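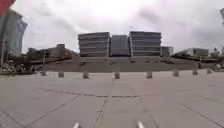 The Case for Ordinary Miles

Public discussion of sidewalk robots in Fistonville has centered on the machines themselves. Far less attention has gone to the examples from which they learn, and it is there that public money and public patience are best spent.

The Truler navigation project began collecting recorded drives in February. Its current set holds 3817 segments. Critics have objected that many of them show little more than open paving under a gray sky. The objection misunderstands the purpose of the work. A learning system trained only on close calls will treat every crossing as a close call.
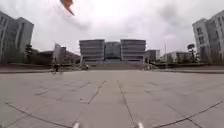 A cyclist crosses the plaza ahead of the robot.

A single cyclist at middle distance is a useful example. The system must learn when to hold its course as well as when to yield, and it can learn neither from a written rule alone. It needs many such meetings, recorded at different distances and in different light.

Selection also deserves more care than it commonly receives. The Lozano review examined 2000 segments and set aside 394 as near duplicates. We believe that figure should be published with every release. A large total tells a city very little if the same stretch of walkway has been counted again and again.
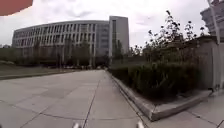 Curbs and planter edges present a separate difficulty. They are low, often the same color as the paving, and easily missed by a system that has seen too few of them. Tastar has proposed a minimum of 200 segments for each type of edge before any unattended trial. The proposal is modest and should be adopted. 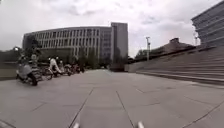 Places shared with parked scooters, bicycles and the people who use them call for a higher standard still. Collection there should be announced in advance, and operators should record when they took manual control and why. Such notes are slow to write. They are also the part of the record that later reviewers will consult first, and the project's budget should provide for them.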